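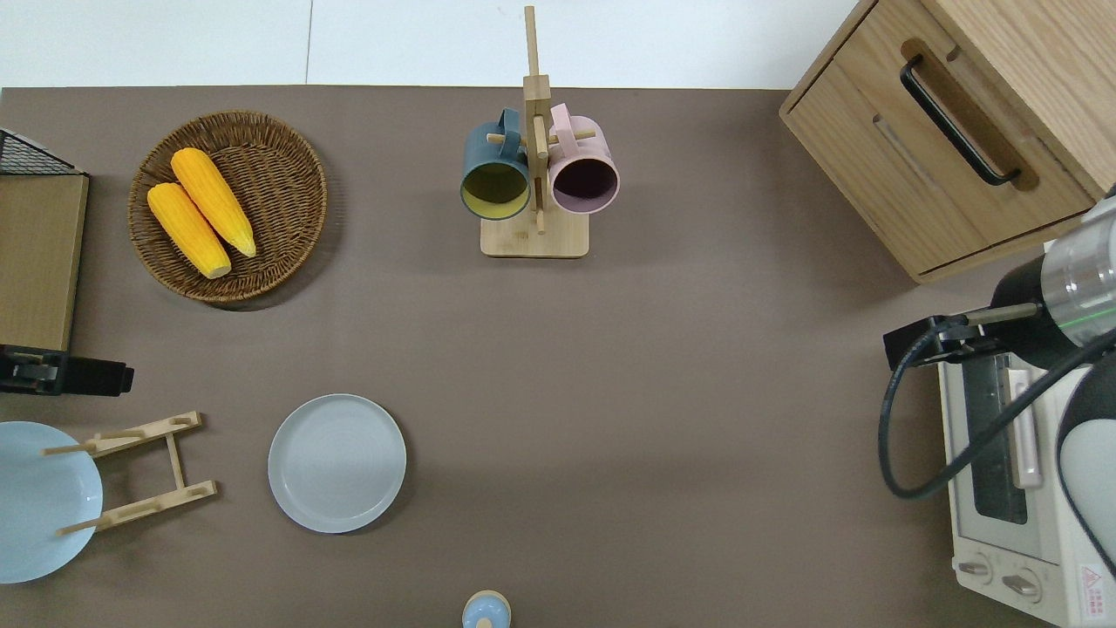

評価に使った卓上。とうもろこしのかご、マグツリー、皿が並び、右手からアームが伸びる。

皿の縁をつかむ 家庭作業で比べた平行グリッパー

家庭の台所仕事をロボットにさせようとすると、アームの性能より先に指先の形で行き詰まることが多い。Clalwoodの評価室では、双腕の作業台に市販の平行グリッパーを付け替え、同じ作業を繰り返す比較を続けている。今回見せてもらったのは、CulariとSirnuvisの二機種である。

どちらも電動で、指は左右対称に開閉する。Culariは最大開き幅が70ミリ、本体重量は708グラム。Sirnuvisは開き幅でやや勝り、そのぶん手首まわりが太い。カタログを並べただけでは大きな差に見えないが、かごやマグの隙間に指を入れる作業では、この太さが経路の取り方に響く。

作業の内容は地味なものだ。マグをペグから外す、皿を持ち上げる、引き出しの取っ手を引く。物の位置を少しずつ変えながら、一機種につき226回の試行を行った。指先のゴムは途中で一度だけ交換している。

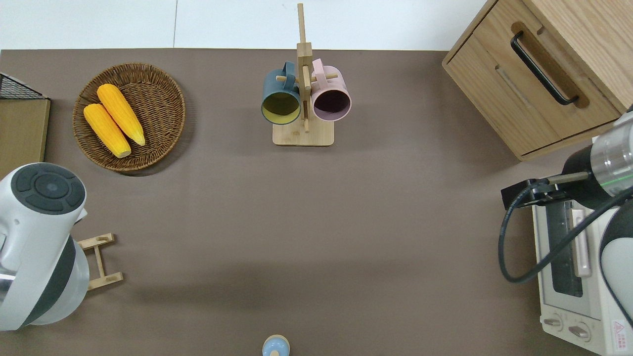
開き幅は大きいほど有利なのか。

用途による。太い物をつかむには余裕が要るが、開いた指は左右に張り出すため、隣の物に当たりやすくなる。評価室では、つかむ物の幅に対して必要なだけ開く設定を基本にし、全開から閉じる動作は使っていない。

マグは取っ手をつかむ方法と、縁を内外から挟む方法の両方を試した。取っ手をつかむほうが安定するのはCulariで、指の幅が狭く、ペグとの間に入れやすい。Sirnuvisは縁を挟むほうが成績がよかった。ただし縁を挟むと、外したあとにマグを立てて置くための持ち替えが必要になる場合がある。

最も差が出たのは皿である。平らに置かれた皿の縁は低く、指先を下へ潜らせる隙間がほとんどない。Culariの標準指は先端の厚みが2ミリで、縁の下に入りやすかった。Sirnuvisでは別売りの薄い指に替えるまで、皿を押して滑らせてしまう失敗が続いた。薄い指は横からの力に弱く、引き出しの取っ手を引く作業では標準指に戻している。

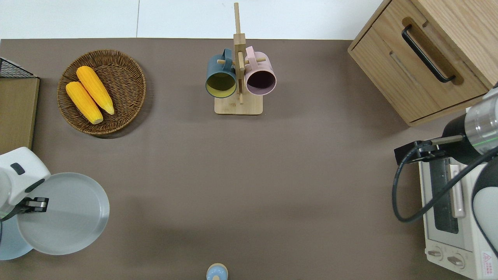
指を替えて済むなら本体の比較にはあまり意味がない、という意見も評価室にはある。その担当者によれば、現場で困るのは把持力の数値より交換の手間であり、ねじの本数と、交換後に座標を合わせ直す時間を先に調べるべきだという。実際、指の交換後に手先の基準点を合わせ直さなかった回では、皿の縁を狙う高さがずれた。記録表にはその後、指の種類と調整の有無を書く欄が加わった。

ケーブルの取り回しも点数に入る。手首を深くひねるとケーブルの輪が広がり、手前の家電の上を横切る。Culariは配線が側面から出るため、横から近づく作業では有利だった。Sirnuvisは背面から出ており、真上から下ろす作業に向く。どちらも束ね方で改善はするが、きつく束ねれば手首の可動範囲が狭くなる。

カメラは頭部の位置に加え、作業台の脇にも固定した。頭部からは物の配置がよく見える一方、指先と台の高さの関係は読みにくい。皿の失敗を調べるときに役立ったのは、脇から見る固定カメラのほうだった。角度が浅いと手首が対象を隠すことがあり、置き場所はまだ決まっていない。

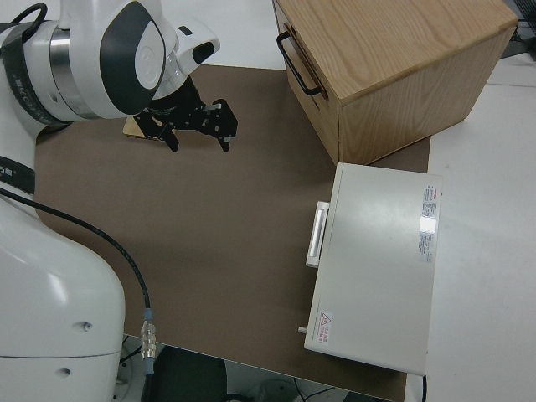

固定カメラから見た左側のアーム。手首の先に黒い平行グリッパーが付く。

現時点の評価では、皿と取っ手の両方を標準指でこなせるCulariが一歩先に出ている。Sirnuvisは縁を挟む動作の再現性が高く、食器の種類が決まった用途なら候補に残る。次の比較では制御器側の設定をそろえ、閉じる速度を変えて同じ作業をやり直す予定で、結果は1月にまとまる。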